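Two arms at the folding table: a year of change at the Doltum returns room

Gallery and notes by Jihad Haddad
Aug 19, 2019

Doltum handles clothing returns for online shops. Parcels come in, somebody opens them, checks the garment, folds it, bags it and puts it back into stock or into the seconds bin. For most of the time I have worked here that was all done by hand, by people standing at tables. Since November some of it has been done with machines, and the rest of the room has had to shift to make space for them.

I was asked to put together a page for the staff site showing what the work looks like now. I run the early shift, so most of this is from the early shift's side. The late shift have their own opinions and are welcome to send them in.

Background, for anyone who joined after the changes

There are two systems and people mix them up. Fovadex is the sorting software. It reads the label on the parcel, looks up the order and tells you which lane it goes to. Twal is the two-armed machine which is being taught to pick up, spread out and fold garments. Fovadex has been in full use since the spring. Twal is still in its trial period and does not touch customer stock. It works on practice clothes from the seconds bin.

Flatance is the firm that supplies the arms and looks after them. If something on the arms needs fixing, you ring Flatance. If a label won't scan, that is Fovadex and you come to me.

What changed first

The label desk went. It used to be two people typing order numbers off paper slips all day, and on a heavy morning the slips backed up into a crate under the desk. Both of those people are still here. One moved to garment checking and the other now looks after the exceptions lane, where everything ends up that Fovadex can't place. Returns with no slip, returns in another shop's bag, a single shoe.

On our best day this year the room cleared 1474 parcels. Nobody had to stay late for it, and I can't say that about our busiest days before.

The downside is that the parcels that do need a person are now all awkward ones. The easy ones used to give you a breather in between. We raised this at the spring review and the exceptions lane now swaps over every two hours, which has helped. Some people would like it to be every hour.

Folding

This is the part most visitors ask about. A person who has folded clothes for a few years doesn't think about it. You pick up a shirt by the shoulders, give it a shake and you know where the collar is. The arms get a heap of cloth and have to find a corner first. Thin knits are the hardest, then anything with a hood or a drawstring, then anything with a slippery lining. Towels are easy and everyone is bored of towels.

The practice set is 40 garments. They were picked by the folding team, who were asked to choose the ones they find annoying. There was no shortage of suggestions. 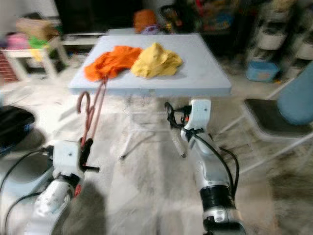
Each garment is started from a heap, the way it would come out of a parcel. Starting from something neatly laid out makes the results look better than they are, and the team were firm about that from the beginning. Cords and ties are left on as well.

Three of our folders are trained to run the sessions. They start the arms, stop them, put the clothes back for the next go and write up what went wrong. The write-up is the bit that takes practice. "Dropped it" is no use to Flatance. "Gripped the sleeve and the lining together" is. Going through the log last week I found 398 of these notes, and the later ones are much better than the early ones.

Running a session is paid at the higher rate. That was not the case at first and it took until March to sort out. I mention it because new starters still hear the old version.

What it means for the folding team

People asked straight away whether their jobs would go, and it is a fair thing to ask. The answer from the office is that no folding job will be cut during the trial and that there will be a proper meeting before any decision after it. I have that in writing and there is a copy on the board by the kettle.

My own view, for what it is worth, is that the arms are slow and will be slow for a good while yet. A practised folder does a T-shirt in a few seconds. Where I can see them being useful is the end of the day, when wrists are sore and there is still a cage of plain items to get through. We had two people off with wrist trouble last winter and I would be glad not to have that again.

Not everyone agrees. A couple of the longer-serving folders don't want to train the thing at all, and they don't have to. Sessions are by choice and will stay that way.

Practical points

Stay out of reach of the arms when they are powered - that means the whole length of the arm, including behind the table. The session runner is the only person who puts clothes down or picks them up.

Hair tied back and lanyards off if you are running a session.

Sessions last 40 minutes, then a break. Please don't run two together to get ahead.

If you want to be trained as a session runner, put your name on the sheet in the staff room. The next training is in November and there is room for four. You don't need to know anything about computers. Knowing how a cardigan behaves is far more use.

Questions about the exceptions lane rota go to me. Questions about pay go to the office upstairs, not to the Flatance engineer, who has been asked twice now and doesn't know.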